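**Subject: Re: Draft 2 of the good practice sheet for hand-held gripper work, comments wanted**
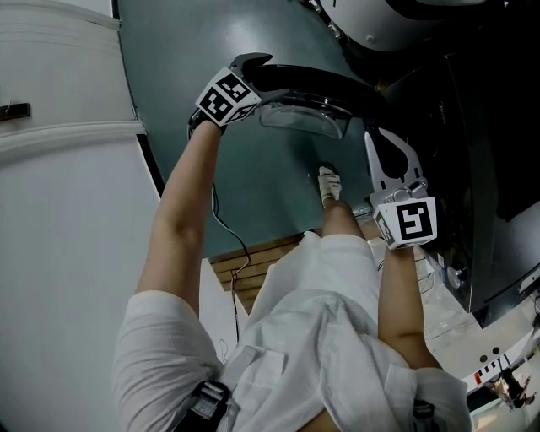
## 1. Clothing, cables and straps

Dear all,

Thank you for the second draft, and thank you to Orest for putting it together. I have read it twice, once at my desk and once standing up with the grippers in my hands, and my comments are different for the two readings. I put them under headings so that people can answer only the part which interests them. The text I am answering to is quoted in pieces.

> On 2 May, at 16:40, Orest Nechyporuk wrote:
>
> 3.1 The operator shall wear close-fitting sleeves to the wrist. Loose clothing is not permitted.

I would ask to change this. In the photograph at the top you see a loose shirt with the sleeves rolled up and bare arms below, and for me this is acceptable. What we want from the rule is that no cloth comes between the fingers of the gripper and no cloth covers the markers. A sleeve rolled up above the middle of the forearm does this as well as a tight one. In our rooms at Kodville it gets warm in the afternoon, and if we demand long tight sleeves then people will push them up anyway and the rule is broken on the first day. I propose:

"3.1 Sleeves shall be either close-fitting to the wrist or rolled and fixed above the middle of the forearm. No part of the clothing may reach the gripper fingers or cover a marker face in any normal position of the arm."

> 3.2 Cables shall be routed along the arm and secured.

Secured where, and with what? Please look again at the photograph. The thin black cable comes down from the left gripper beside the arm and makes a loop in front of the body. A loop of this kind is not forbidden by 3.2 as it is written, because one can say that it is "along the arm". I think that a loop is needed, otherwise the cable pulls when the arm is stretched, but it should be small, and it should be on the outer side and not in front of the lap, where it can catch on a table corner or a drawer handle. I propose one soft tie above the elbow and one at the shoulder strap, and the operator makes a full stretch with both arms before the start to see that nothing pulls.

> 3.3 Closed footwear with a hard toe is required in all areas.

Here I am in two minds. The sandal in the photograph would not pass this rule, and I admit that I have worn similar ones myself. For objects like a light plastic cover I do not see what a hard toe protects. For the pans and the heavier tools in the Drusent set I see it very well. May I suggest two levels: closed shoes always, hard toe when any object in the session is over the weight limit in section 5. This means that sandals are out in both cases, and I accept it for myself also.

## 2. Markers

> 4.1 Marker faces shall be clean and undamaged.

Good, but it is not enough. "Clean" is understood differently by each person. At Grudell we had a block which everybody called clean, and the print was worn grey at one corner from putting it always into the same box. The tracking was lost again and again on this face only, and it took us a long time to find the reason. I would write that the black areas must be fully black and the border must be complete on all faces, and that a block is replaced when one face fails, not when two or three of them fail.

Also there is no word in the draft about how the hands are held. Both blocks should be seen by the camera for as much of the task as possible. The photograph shows a fair position, with the arms forward and both blocks in view. It is easy to forget this when one is tired and lets the wrists turn inward. I do not want a strict rule about it, only a sentence in the guidance part.

## 3. Two-handed holding of one object

This part is missing completely and it is my main comment.

The draft speaks of picking, placing and handing over. It does not speak of the case where both grippers hold the same object, as in the photograph, where the curved black piece with the clear middle is between the two pairs of fingers. We do this more and more. The difficulties are not the same as with one hand:

- The operator can bend or twist the object without feeling it, because the fingers take away most of the feeling from the hand. With a clear plastic part the damage may be seen only later.
- If one side slips, the other side carries the whole weight suddenly, and the object swings towards the body or the face.
- The two grippers may have different fingers. In the photograph the left ones are black and the right ones are light grey with slots. In my experience unlike fingers do not hold equally, so the operator should know which side is the weaker.

My proposed text, please correct my English:

"6.1 Before an object is held by both grippers, the operator shall hold it once with each gripper alone, low above a surface, to learn the grip on each side.

6.2 The object shall be kept below the height of the shoulders.

6.3 Clear or brittle parts shall not be gripped directly if there is another place to grip.

6.4 When the fingers on the two grippers are of different types, this shall be written in the session record."

On 6.4 I know that some of you will say there is already too much to write. The record form has a free line which we leave empty in most sessions, so I think we can use it.

## 4. Session length and breaks

> 7.1 Continuous work shall not exceed 80 minutes, followed by a break of at least 10 minutes.

Eighty is too long. I measured it with our own people, who are used to the work. With the arms stretched forward the shoulders become tired well before that, and then the hands come down, the markers turn away and the recordings become worse. We now stop after 50 minutes and nobody has asked to go on. For a new person I would stop earlier, and let the supervisor decide. I know that Dwivedi asked for the longer time because of their room booking, but a room can be booked for two short parts with a break between.

The break should also be a real one, with the grippers put down on the stand and the straps opened. Sitting on a chair with everything still attached is not a break.

## 5. Other people and the surroundings

> 8.1 The working area shall be free of other persons.

In practice there is often somebody further back in the room. I do not believe that an absolute rule will be followed, and a rule that is not followed makes the others weak too. Better is a marked distance on the floor. I would also like one line about consent: any person who can appear in a recording must be told before it starts, also when he or she is small in the background.

About floors: if the floor material changes inside the working area, for example from a smooth floor to planks, the operator should walk over the joint once before taking the grippers. The eyes are on the hands during the task and the feet have to find the way alone. One of our people stumbled on such a place. Nothing was broken, but he was holding a glass jar.

Shiny surfaces are a smaller question. Dark glossy panels give reflections, and sometimes a marker may be seen twice. Orest, I remember you had some results on this from last year. If you still have them, could they go in an annex?

## 6. Small corrections

- Section 2 says "claw" and section 6 says "gripper". Please use "gripper" everywhere.
- In 5.2 the word "should" is used, and in the table for 5.2 it is "shall". I think "shall" was meant.
- The list of terms has 21 entries, but "session" is not among them, and we use it on every page.
- The limit of 98 per cent in 9.3 (share of the time with both markers seen) is not possible for two-handed work, where the object itself comes in front of the blocks. Please give two limits or leave the number out until we have more data.

I can write a clean version of the new section 6 if the list agrees in general. I would prefer to have objections first, so that I do not write it twice. Also, if someone has experience with gloves under the hand straps, please write to the list. We tried thin cotton ones and people either liked them very much or took them off at once, so I did not dare to propose anything.

With kind regards from Kodville

PS. The second link in Orest's message, to the record form, asks me for a password. Is it only for me?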